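Grarden Spanish Picture Word Cards, Home Set
From Kukmont, for ages 2 to 7

I started making these cards for my own two kids, who heard Spanish from their grandmother on weekends and then lost most of it by Monday. The Home Set is the one I always come back to. It has 163 cards, a songbook, and a download code for the audio, and it all goes back in one box with a lid that really closes (my first box did not, sorry to everyone who bought that one).

Each card has a drawing on the front and the word on the back, with its article, so your child learns "la cuchara" and never a lonely "cuchara." The cards are sorted by room. Kitchen is the biggest group, then bedroom, bathroom, laundry, and the front door, where you get shoes, keys, umbrella and all the things people say when they're late!

Begoña Ortuño recorded every word twice, once slowly and once the way she'd say it across the breakfast table. Covadonga Bravo wrote the songs. There are 4 of them on the audio, and the sock one will be in your head until October.
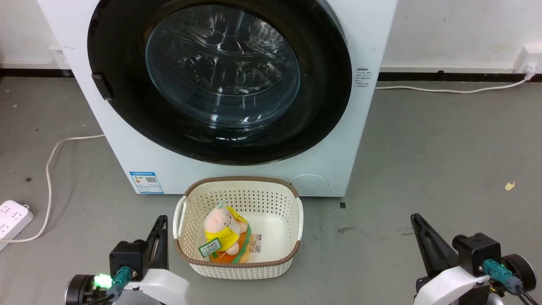 The laundry cards are my favorite group to start with. You already do laundry, your child is probably underfoot while you do it, and the same few words come around again every time. Put a basket on the floor in front of the washer, like the cream one with the brown woven rim here, and you have "la cesta" and "la lavadora" before anybody has picked up a sock. Say the word, touch the thing, let them touch it too. Then add "dentro" and "fuera" and let them be the boss of which one it is. Mine got very bossy.

I don't bother with grammar at this age. If your three-year-old says "el lavadora," just say "sí, la lavadora" and keep going — they pick it up from hearing it.

Short is fine, too. A few cards while you wait for the pasta water is plenty for one day, and if they walk off, let them walk off. Leave the cards out somewhere low.
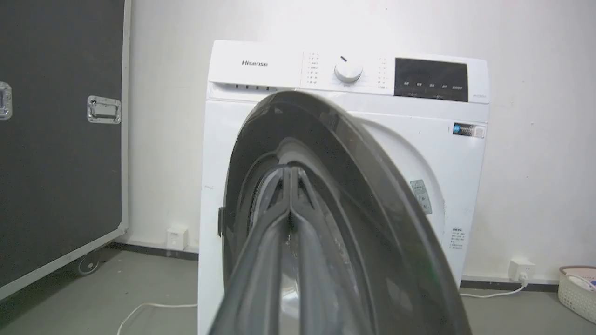

When they know a room pretty well, switch to the action cards, the ones with the green edge. Those are "abre," "cierra," "busca," "dame" and friends, and you can pair them with any noun in the box. Purificación Marín has used them with her Saturday playgroup and her kids shout the orders at each other, so be warned.

What's in the box
163 picture cards with rounded corners
Songbook with lyrics in Spanish and English
Download code for the audio
Parent booklet with games for each room

The cards wipe clean with a damp cloth. Please don't soak them, the edges will lift. Lost a card? Write to me with the number printed on the back and I'll mail you another one.

The French version, drawn by Juniper Mbeki, is in the works. The Spanish Home Set is in stock now.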